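Change of sponsor when the old employer is behind on housing charges
Work Permits and Residence > Plevis > Transfers

ledgerline
I handle permits for a mid-size maintenance contractor in Plevis. We want to take on a fitter currently sponsored by a subcontractor of Skostell. His contract has ended, he has a signed offer from us, and the occupation code is the same on both sides. The transfer request was returned with "outgoing sponsor account not clear."

The outgoing sponsor says this refers to unpaid housing charges on its account with the labor office, covering its whole workforce and unrelated to our candidate. The permit office says the worker has 30 days from contract end to be under a new sponsor or leave.

Two things I need to establish:
Does the 30-day period stop while a returned request is being corrected?
Can the transfer go through without the outgoing sponsor clearing its account?

tarn_hollow
First one: no. A returned request is treated as not filed. The period keeps running from the contract end date in the registry, which may differ from the date on the paper contract. Check the registry entry before you do anything else. Some employers leave it open for weeks and then enter the end date late, and that helps the worker. Others backdate it.

Second one: yes, but on a separate form. The ordinary transfer is a joint application, so both accounts have to be clear. What you want is a transfer without the sponsor's participation. It needs evidence that the contract ended and that the worker owes nothing under it.

R. Saraç
I disagree with the first answer as stated. A request that is returned and a request that is rejected carry different status codes. With a return, the original filing date is kept if the correction is filed under the same reference number. If you open a new request, you lose the date. Many people open a new request because the portal shows the button more prominently.

The period itself does not stop, tarn_hollow is right on that. But a worker with a pending request on file is not in breach when the period ends. For your purposes the result is nearly the same.

tarn_hollow
The keeping of the original date was practice before the June revision. The current text says "complete application." A returned application is by definition incomplete.

R. Saraç
"Complete" is in the paragraph on fees. The paragraph on dates says "received." I have had corrections accepted on the original date after June, more than once, in the Plevis north office. I can't speak for the others.

ledgerline
The registry end date matches the paper contract, so no help there. I still have the original reference number and have not opened a new one. Which evidence do they take for "owes nothing"? The outgoing sponsor is cooperative but slow.

pale_kestrel
Final settlement sheet signed by both sides, plus the last wage transfer showing up in Gridalell. If the employer pays through Gridalell the office can pull the record itself, but attach it anyway. If wages were paid any other way you need bank statements.

Watch the housing line on the settlement sheet. If it shows a deduction that was never agreed in the contract, the case officer may send the file to the wage section, and it sits there. Ask the employer to remove the line or document it.

Someone asked for the Macedo bulletin piece in the other thread and it fits better here, so I am pasting it in full. It is from the members' page.

Transfers where the outgoing sponsor is in arrears
By Lingyun Cai

Employers taking over a sponsored worker often assume that the debts of the previous sponsor block the move. The rule is narrower. Arrears block a joint transfer, where the outgoing sponsor is itself an applicant. They do not block a transfer on the worker's own application after the contract has ended.

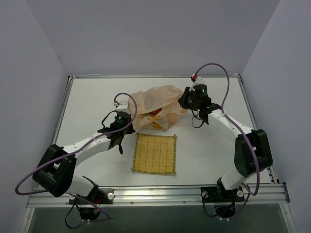
2 min read

The worker's application must name the incoming sponsor, state the occupation code, and carry a settlement sheet. The incoming sponsor confirms the offer separately through its own account. Both parts must reach the office before the worker's period ends. The parts are matched by the worker's permit number, so an error in one digit leaves two unmatched halves and no application.

The fee is charged to the incoming sponsor. It may not be recovered from the worker, either directly or by installments from wages. Employers with more than 200 sponsored staff file through a named representative, and filings from any other user on the account are returned.

Where the outgoing sponsor disputes the settlement, the office may issue a temporary work authorization covering up to 50 percent of normal hours with the incoming sponsor. This is discretionary and has to be requested in writing. The authorization does not settle the dispute and does not count as a transfer. Accommodation remains the duty of the outgoing sponsor until the transfer is entered.

End of paste.

dockside_m
The last sentence is the part people get wrong. We had a man told to leave his room the day his contract ended. The old sponsor said housing went with the job. It goes with the sponsorship. He stayed with a cousin and never claimed, and by the time the transfer was entered there was no record that anything had happened.

If your fitter is in employer housing, get the address confirmed by email now.

tarn_hollow
Agreed on housing. I would be careful with the temporary authorization. The bulletin says discretionary. In the cases I have seen, the office grants it only where a dispute has already been registered with the wage section. A slow employer is not a dispute. Applying for it without one adds a document to the file that somebody has to read and refuse.

pale_kestrel
We got one without a registered dispute. The worker had written to the employer asking for the sheet and received no answer. They accepted the letter.

tarn_hollow
Then he had evidence of non-response, and I would count that as a dispute. An employer who answers every email with "next week" is harder to show.

R. Saraç
To ledgerline: do not correct the returned request into a worker's application. They are different procedures and the reference number will not carry over, whatever the counter says. My order would be:

Correct and refile the joint request under the existing number, so something is pending.
Have the worker file his own application with your offer confirmation.
Withdraw the joint request once the second one shows as matched.

tarn_hollow
Two live applications for the same permit number was a ground for return last time I looked. You are advising him to create the problem he is trying to avoid.

R. Saraç
It is a ground for return of the later one if both are in the same procedure. These are not. But I accept that an officer could read it your way. If ledgerline has enough time left in the period, going straight to the worker's application is cleaner. If only a few days are left, I would rather have something on file.

ledgerline
There is enough time if the sheet arrives this week. I will go straight to the worker's application and leave the joint request alone as returned. We are under the size where a named representative is needed - I checked with our HR lead.

On the housing line: the draft sheet does show a deduction. The contract mentions employer accommodation but no amount.

pale_kestrel
No amount means not agreed. Get it taken off before anyone signs. Once he has signed, the sponsor will say he accepted it.

dockside_m
And check that the sheet is in a language he reads. The office form has a box for that, on the back.

ledgerline
Deduction has been removed and the revised sheet is signed. Housing confirmed by email through to transfer. Worker's part filed this morning, our confirmation filed at 11:40. Portal shows both as received, not yet matched.

R. Saraç
Matching runs overnight. If it still says received tomorrow afternoon, compare the permit numbers character by character. The letter O and the zero are the usual culprits.

ledgerline
Matched. Status is now "with officer." I will post when there is a decision.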